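The Break Room > Warehouse and Light Industrial > Machines, robots and other new colleagues

Thread: They're automating our returns bench, what actually changes?
Page 1 of 1

picknmoan
Joined: August
Posts: 19

We do returns for a catalogue outfit. Open the bag, look at the thing, decide whether it's saleable, fold it or bin it, next bag. Eleven of us on days. Management have announced that a firm called Prerorex is putting in an automated line for the easy stuff (boxed items, shoes, anything rigid) and that we will be "moving up the value chain". I asked where on the chain we were at the moment and was told there'd be a slide about it on Friday.

Anyone been through this? I don't want the brochure, I've got the brochure.

DockLeaf
Posts: 2,307

Went through it at the Cloltstead site. Jobs didn't go, at least not with a bang. People left and weren't replaced. The machine takes the nice work, so what's left for you is the wet swimwear and the duvet someone has put back in a carrier bag. Same hours, worse bags.

The target went up too. They'd set it when a third of your bags were shoeboxes you could do in your sleep. Get that in writing before the thing is switched on.

marge_in_goods_in
Posts: 200

Disagree with Dock, and I was at Cloltstead as well, other end of the building. My shoulders are better than they've been in years. I used to lift totes all day and now I press a green button and frown at a screen. If that's the future then the future can have my totes.

DockLeaf

You got the screen job, Marge. There were two screen jobs.

marge_in_goods_in

There were four. You didn't apply.

DockLeaf

I was on the duvets.

sprocketeer
Posts: 741

I'm on the other side of this, I look after kit for a living, so throw things if you like. The slide will say the line runs itself. It won't. Ours at Larkamex stops for a bit of tape, a shiny label, a bag that has landed on its edge and, for most of one afternoon, sunlight. Every time it stops a person walks over. Find out who that person is, what they're paid, and if it counts against their rate. At our place it was whoever was nearest, for nothing, and yes it did.

picknmoan

That's the most useful thing I've heard all month, and I've sat through two briefings.

Friday update. There was a slide. The value chain is a staircase and we're a small blue figure on the second step. Ebony Ruawai (our rep) asked about stoppages and got "we'll take that offline". She asked about the rate and that went offline as well. It must be getting crowded out there.

They did ask for people to go on the training side, which means handling things with a hand-held gripper so the machine can learn how it's done. Same wage, away from the bench. Half the room looked at its shoes.

KaragiannisNights
Posts: 88

Don't do it. You're teaching your replacement and they're not even paying you the trainer's rate. When we took on agency lads at Karagiannis I got an extra allowance for showing them the ropes, and they at least bought the teas.

sprocketeer

Bit strong. Somebody's going to do it, and I'd sooner it was someone who knows the work. The one we had was set up by people who had never folded a jumper, and it showed. It folded them like a map.

KaragiannisNights

So the argument is that I should help it be good at my job as a matter of professional pride.

sprocketeer

Put like that it sounds worse, I'll give you that.

picknmoan

Well, I put my name down. Sorry, Karagiannis. I've opened bags for six years and fancied holding something else.

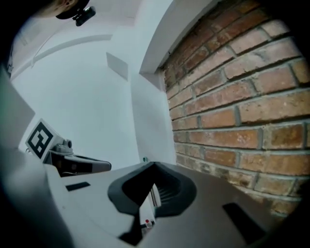
It's slower than you'd think. I can pick a thing up with my hand without any idea I'm doing it, but give me a gripper and I've got to plan it like a bank job. Also everyone who walks past has advice. My wrist has views by dinner time, so I've asked for proper rotation, and that has not gone offline because I asked in the corridor where there was no escape.

The talk is of 2,000 goes at each kind of item before they're happy. I told them I've done a good few more than that already and where were they.

DockLeaf

Did you get the rate in writing?

picknmoan

Ebony's got an email that says "we would anticipate reviewing it".

DockLeaf

That's a no with a tie on.

marge_in_goods_in

Ours said the same and they did review it. Came down a bit, to be fair to them.

DockLeaf

It came down for the screens, Marge.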